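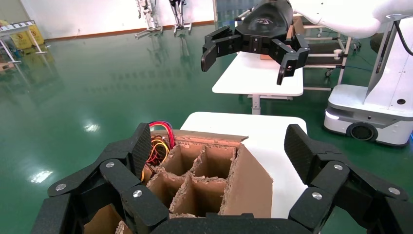

HOMES & THINGS

The box with rooms in it

Divided cartons are made to carry bottles and jars for a few days. Plenty of them end up holding cables for years.

Nov 13, 2021

Most cardboard boxes are thrown out flat. The ones with dividers tend to be kept. They go under the stairs or on top of the wardrobe, and after a while something is put into one of the compartments, and then something else into the next. By the time the top edges of the dividers have gone ragged, with the fluting showing where the paper has torn, the box has usually been in the house or the workroom for longer than anyone meant it to be.

The torn edges are the first thing Babatunde Briggs looks at. He has worked in cardboard all his adult life and now runs the converting floor at Modise, a box maker on the eastern side of Stedton. When people show him an old carton he runs a thumb along the tops of the partitions.

"Dividers go before the walls do," he said. "Your hand goes in and out all day and it catches the same bit every time. The walls can be fine and the inside looks like a dog's had it."

A divider set is simple. Long strips of board are cut with slots from one edge to the middle, a second lot is cut the same way, and the two are pushed together at right angles so that they lock. The trade calls the result a nest, or a cell set. It isn't glued to anything. It stands up because the box is round it, and if you lift it out it folds flat in your hands like a garden trellis.

At Modise the strips come off a machine at one end of the floor and are put together at the other, partly by machine and partly at a long bench. The bench takes the odd sizes. On the morning I visited, the order was for a jam company, and the people working on it hardly looked down. They held four strips in one hand, spaced with the fingers, and dropped the cross pieces over them with the other. A good assembler, Briggs told me, will do 259 sets before lunch, and he has known one or two who did more and complained about their wrists afterwards.

The grade of board matters more than I had expected. The outer walls carry the weight of whatever is stacked above, so they are made from the heavier stuff. The dividers only have to stop one jar touching another, and they are often lighter and made with more recycled fibre. Recycled fibre is shorter. It tears more easily and leaves a hairier edge. For a jar going from a factory to a shop, none of this makes any difference.

It does make a difference to cables.

Loose wire is the commonest thing I have seen in second-hand divided boxes, ahead of paintbrushes, seed packets and Christmas baubles. It goes in as a bundle, red and orange and yellow and purple all together, pushed down into a corner, and within a day it has worked its way up again and is looping over the side. Thin wire is springy. It doesn't lie in a square compartment the way a jar does, and each time it is pulled out it drags on the card.

I asked Briggs how he would store it. He thought about it for longer than I expected.

"Coil it smaller than the hole," he said. "That's all. People make a coil the size of their hand and then they try to get it into a space the size of a cup."

He also tapes the tops. A strip of brown paper tape folded over the upper edge of each divider, half on one side and half on the other, will stop it fraying and makes the whole nest a little stiffer. It should be done while the edges are still clean, with the nest out of the box. Plastic parcel tape works, though it curls after a summer in a warm room and then has to come off the card before the box can go in the recycling.

There are shops now that sell the same thing as a finished product. Zesier, a homeware firm, brought out a desk box in August with a removable grid, covered in grey paper and bound at the corners. I have had one on my shelf since then. It is well made and the grid has kept its edges. The compartments are too small for a phone charger, and a roll of tape has to stand on its side. I have put drawing pins in it.

Veltden, which supplies glassware to cafés and canteens, has gone the other way and asks for its cartons back. Each has a grid of panels on the underside where the driver makes a mark every time it goes out. The company's stock list had 2,037 of them on the day I rang, and the woman who answered read me the record off a page pinned beside the phone. One carton had made 47 trips. Its divider set had been changed twice and the bottom had been taped, and it was still going out with tumblers in it.

Replacement nests can be bought without the box, though few people know to ask. Modise sells them in bundles to anyone who comes to the trade counter, and will cut a single one if the bench is quiet. You need the inside measurements of the box: length, width, and depth from the base to the top of the wall. Briggs advises taking a little off the depth so that the dividers sit just below the rim, where they are less likely to be knocked. Ask for double-sided liner if the box is going to be used with heavy tools.

Making your own takes an evening. Cut the strips with the flutes running up and down, so that they stand upright under a bit of pressure. Make each slot slightly wider than the thickness of the board. If it's tight the strips will bow, and the compartments come out as diamonds. Use a fresh blade. A dull one crushes the fluting as it goes, and the edge starts to fray from there.

Before I left Stedton, Briggs took me through to the office to find a sample. It was in a divided carton on top of the filing cabinet, an old wine box by the look of it, with tape measures in one compartment and rubber bands in another, and batteries that he said might be dead. The dividers were in shreds along the top. He had to move a phone lead out of the way to get at the sample, and he pushed it back down into the corner with two fingers.

The Modise trade counter is open on weekday mornings. Bring the box if you can carry it.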